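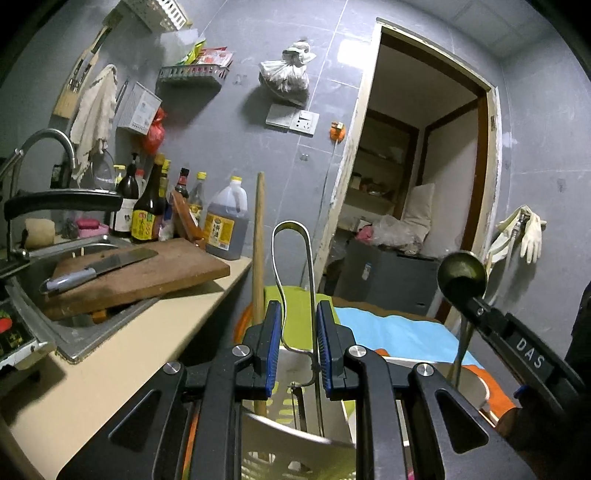 Lavis Court unit back on the market, third time

Forum > Condos and Resale > Listings Talk

ridgeline_renter
24 August 2020
Saw the two-bedroom at Lavis Court is listed again. 1,452 sq ft, high floor, "motivated seller." Same wording they used in March. Has anyone here been inside? Agent is with Hatarau and keeps telling me there's another offer coming.

mopsy77
There is always another offer coming.

KLehtinen
I own in the building (Kalevi Lehtinen, 5th floor, people here know me). The unit is fine. Third time listed because two buyers couldn't get their loans approved. Nothing sinister.

dutchoven
And you know that how? Did the seller show you the letters?

KLehtinen
The seller told me.

dutchoven
Right. So the seller says the unit is fine.

ridgeline_renter
Kalevi, no offense, but you'd want it to sell high too. What's going on with the monthly fees? Listing says "low" and gives no number.

KLehtinen
They went up 27 dollars this year. I don't call that a scandal.

mopsy77
Went up 27 from what, though

tess_b
I viewed it in March. Bright, decent layout, kitchen is smaller than you'd expect for the square footage. I think they're counting the balcony. The agent said no, then said he'd check, then never called me back. Bring a tape measure.

dutchoven
Counting the balcony is an old trick with Hatarau. They did it at Sârbu Gardens too.

KLehtinen
Balconies were included on the original plans for all 169 units. It's the same for everyone, so comparisons inside the building are fair.

tess_b
Fair inside the building, sure. Not when I'm comparing it to Lastitz Tower across the road, where they leave it out.

ridgeline_renter
That's my problem exactly. Per square foot it looks cheaper than Lastitz, and take the balcony off and I bet it isn't. Going to ask for the floor plan and three years of meeting minutes before I set foot in there.

mopsy77
They'll send you the brochure.

ridgeline_renter
Got a reply from the agent already. It's the brochure.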